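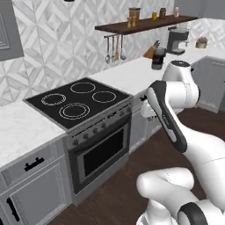 Slide-in range with glass cooktop, set between marble counters.

Flommont Range Gap Trim, Heavy Series

The gap between a range and the counter collects crumbs, grease and the occasional pea. Flommont trim covers it. Each strip is a single piece of silicone with a flat top flange and a center rib that drops into the gap. There is nothing to screw down and no adhesive. Lift it out when you want to clean, push it back when you are done.

The Heavy Series replaces our older Standard strip. The flange is wider and the rib is stiffer, so the strip stays put when you wipe across it.

Will it fit my kitchen?

Measure the gap at the front and again at the back. Walls are seldom square and the two numbers are often different. The rib fits gaps of up to 16 mm. If your gap is wider than that at any point, order the Worna wide rib version.

Next, check the height. The strip works best where the cooktop and counter are level. A small step is fine, because the flange bends. If the cooktop sits well below the counter, the strip will lean toward the burners and we don't recommend it.

Measure the depth of the counter from the front edge to the wall. The strip comes 800 mm long and can be cut with kitchen scissors. Cut from the back end, where the cut won't show.

Specifications

Item number: 1168
Material: food-grade silicone
Length: 800 mm
Finish: matte
Colors: black, white, gray, clear
Sold as: pair
Use with: electric and induction ranges
Not for use with: gas ranges, wood stoves

Installation

Clean both edges with dish soap and warm water and let them dry. Old grease is the usual cause of a strip that slides. Start at the wall and press the rib into the gap a few inches at a time. Don't pull on the strip as you go or it will creep back later. Trim the end flush with the front of the counter.

Keep the strip clear of the burners. Don't rest hot pans on it.

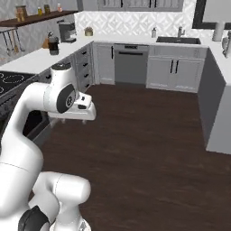

Care

Wash by hand or on the top rack of the dishwasher. White and clear strips can pick up color from tomato sauce and turmeric. A paste of baking soda and water left on overnight removes most of it. Don't use bleach or steel wool.

Ordering

Pairs ship from our Clostesitz warehouse. Contractors can buy uncut rolls through Heffernan, minimum order 1000 feet. Rolls come in black and gray only.

The Standard strip was discontinued in July 2019. Heavy Series strips fit the same gaps. Unused strips can be returned in the original sleeve. We can't take back strips that have been cut.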